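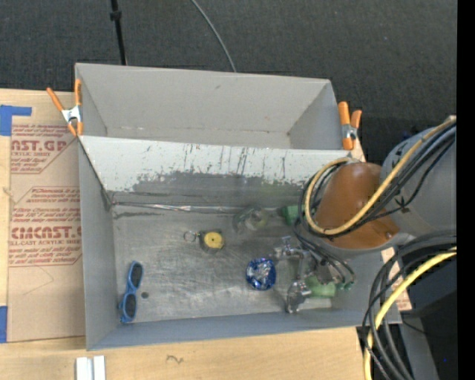

Wostura Garden Club: Plot Diary

March 15, 2025

Snow gone from the north side of the shed, finally, though the ground under it is the kind of cold that goes straight through a glove. I pushed a finger into the pea bed and gave up at the second knuckle. The calendar on the notice board says peas go in now. The calendar on the notice board was printed in another state.

The talk last night was about moon planting again. I went because I said I would. The argument, as far as I could follow it, is that the moon pulls the tides, a seed has water in it, and so a seed sown while the moon is growing will come up faster and stronger. I have a cup of tea in front of me as I write this and the moon is doing nothing to it. The speaker had a chart with leaf days and root days and fruit days, and a day when you should do nothing at all, which I would have no trouble sticking to. I asked what happened when the same seed was sown on a good day and a bad day side by side. The answer was that a real gardener wouldn't waste seed on a bad day. So that is a no, then.

I don't mind the chart as a chart. If it gets a person out to sow lettuce every few weeks instead of putting the whole packet in at once, their salads will improve and the moon can take the credit. What bothers me is the bit where it goes wrong. If your carrots fail you sowed in the wrong hour, or the wrong sign, or you were in a bad frame of mind (this was really said). There is no possible carrot that could count against it.

Back to my own failings. The peppers I started under the Jorkex mat are up, patchy. The box promises "even bottom warmth from edge to edge" and the tray says otherwise: a thick stand in the middle, bald along the sides. I turned the tray end for end a week ago, which was no use at all, as I should have seen, because the edges are still the edges. Moved the side cells into the middle this morning and the middle ones out. If the bald cells fill in I'll blame the mat. If they don't I'll have to blame the seed, which I saved myself from a pepper I was very proud of.

Onions are fine. Onions are always fine at this stage and then sulk in May. Gave them a haircut with the kitchen scissors, down to a few inches, and put the clippings in an omelet.

Then the biochar. Half the club has gone in on a bulk order from Pillari at 300 dollars the load, and I have been asked more than once whether I want a share. I read the leaflet properly after lunch, both sides. It says the stuff will hold water, hold nutrients, wake up the soil life and lock away carbon for 3,000 years. I can't check the last one. For the others it gives two graphs with no numbers on the upright side, and a picture of a corn plant next to a smaller corn plant. I'd want to know what else the large plant got. I'd want to know whose soil it was. The tests I've read that impressed me were mostly on sour tropical soils that are short of everything, and our ground is heavy clay that already hangs on to water as though somebody were trying to steal it. Adding something to make it hold more is not an idea that would have come to me by myself.

To be fair to it, I did char a heap of prunings in December and dug the result into one end of the bean bed, after letting it sit in the compost first as you're told to. So I have the start of a comparison. One end with, one end without, same beans, same day. The trouble is that the end with the char is also the end that gets the afternoon sun. I knew that at the time and did it anyway, because the other end was frozen harder. If the beans do better there I'll have learned nothing, and I expect to be quoted.

What I should have done is strips. Char, plain, char, plain, right down the row. I've drawn it on the back of the leaflet for the squash bed, where there's still time.

Told them no on the share for now. This was received as if I'd said something against the club.

Hartono tomatoes: last year's seed, in the cold frame as of this morning, hardening off far too early, but the windowsill is full and they were leaning on the glass like commuters. Lid propped with a brick. I'll bring them in if it looks like frost. The catalog describes the Hartono as "blight resistant," and last summer it resisted until the second wet week of August and then went down the same as every other tomato on the row, maybe a few days later. A few days is worth something. It got me a last bowl of ripe ones. But I'd call that blight delayed, and I'd like a catalog that would print it.

I'm growing it again because it tastes good. That was on the label too, in smaller letters.

Eggshells. Somebody has put a bag of crushed ones by the gate with a note saying they're free to anyone with slugs. I've tried this. I put a ring of shell around each of four hostas, went out with a flashlight after rain and found a slug crossing the ring in no particular hurry, and another one eating what I took to be the shell itself. The note says to crush them finer. In my experience, whatever size you have crushed them to, the advice is finer. Still, it's calcium, and it keeps them out of the trash, so I took a handful for the compost and left the rest to the believers.

What does work on slugs here is going out at night and picking them off, and I can see why it's never the subject of a talk.

Rain gauge emptied, though I forgot to read it first. Soil thermometer says 41 at four inches, which settles the pea question to my satisfaction and nobody else's. Two plots down, theirs are already in. They'll sit there and some will rot and the rest will come up the same week mine do, and next March we'll have this conversation again over the same fence. I may be wrong. I was wrong about the fleece, which I laughed at for years and now wouldn't start a carrot without.

Mended the hose reel. Split the rhubarb that should have been split last fall, and lost the label for it somewhere between the bed and the barrow. Hands too cold to write tags, so there's a stick in the ground with a bit of string on it, and I'll be wondering about that in June.

Tomorrow, if it's dry: edge the path, strips for the squash bed, look at the peppers without touching them.

Recent entries
Coffee grounds and what they didn't do
Another year, another copper tape
Leaf mold, slow but hard to argue with
Fleece: a retraction
Garlic in, late as usual
Plot 545 and the bindweed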